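Session 2 notes: what to take from the Ruangrit open day
Tassanee Wattanapong, 2026-03-26

Read these before you write up the visit. The Duteck people were friendly and the biscuits were good, but you were shown a demonstration, and a demonstration is chosen by the person giving it.

The task was dishes. Plates and basins are a fair choice: glossy surfaces, thin rims, things leaning on other things. I grant them that.

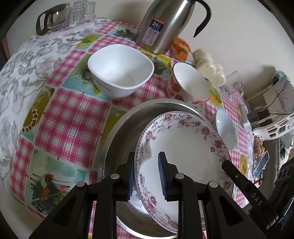

The figure on the poster was 100 per cent over 20 attempts. Ask who set the dishes out each time, and whether a stopped attempt was counted or quietly begun again. I asked twice and got two answers. Twenty attempts on one table tells you about that table -- it says very little about your kitchen.

Vimby's talk on training had the same trouble. The slide said "any household". The speaker, when pressed, said 12 homes.

For your write-up (one page, due in May):
Say what you saw yourself, and keep it apart from what you were told.
Name one thing that would change your mind, in either direction.
Don't quote the Tritden leaflet as a source. It's an advert.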